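Filed under: Home & Kitchen > Fruit and Veg > List Archive

Subject: Re: Washing the wax off apples
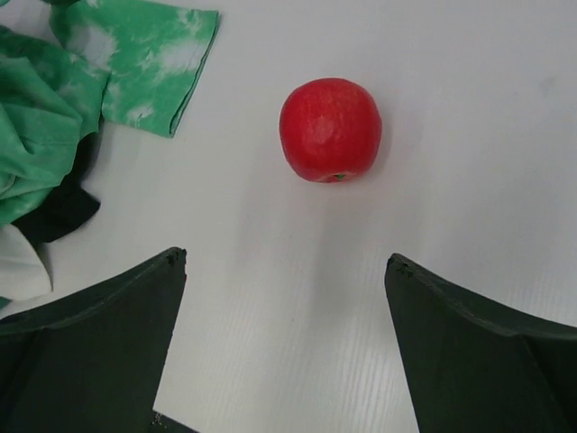
Tiburcio Montes wrote:
> The shine is wax and it has to come off before anyone eats them. I use the
> Cestent fruit wash, 2 capfuls to a sink of warm water, leave them in for
> 6 minutes and dry with an old cotton shirt. The difference in flavour is
> enormous. My sister switched to Nava and says it's every bit as good.

I'd like to believe you, Tiburcio, but I have some trouble with the flavour part. Apples make a wax of their own. Rub one straight off the tree and it comes up glossy. Packing sheds may put a thin coat over that, and fair enough if you'd sooner not eat it, but how would a coat that thin change what the inside tastes like? Did you try a washed one and an unwashed one from the same bag, with your eyes shut? I did, on Sunday, with my husband handing me the slices. I picked wrong more often than right.

I'm also wary of warm water. Mine went soft quicker after a warm soak, though I'll admit that was one bag and it may have been an old one to begin with. Cold tap, a rub with your hands, done. Leave the washing until you want to eat them.

The shirt I've no quarrel with. Old cotton is better than paper towel for drying fruit, and I keep a tie-dyed thing in greens and whites near the bench for odd jobs like that. Just don't use one that's been through with fabric softener. The smell gets onto the skin, and then you really will notice a change in flavour.

As for Nava being every bit as good as Cestent, that's what I'd expect if neither of them did much. Has anyone here compared either one with plain water? The Hokis label says "removes residues" and doesn't name a single residue. I wrote and asked which ones and got back a coupon.

If somebody has a proper side-by-side I'll read it. Same colour, same bag, same day, please.

Also, whoever was asking about storing them next to potatoes, that was message 823 in the archive and it went on for weeks.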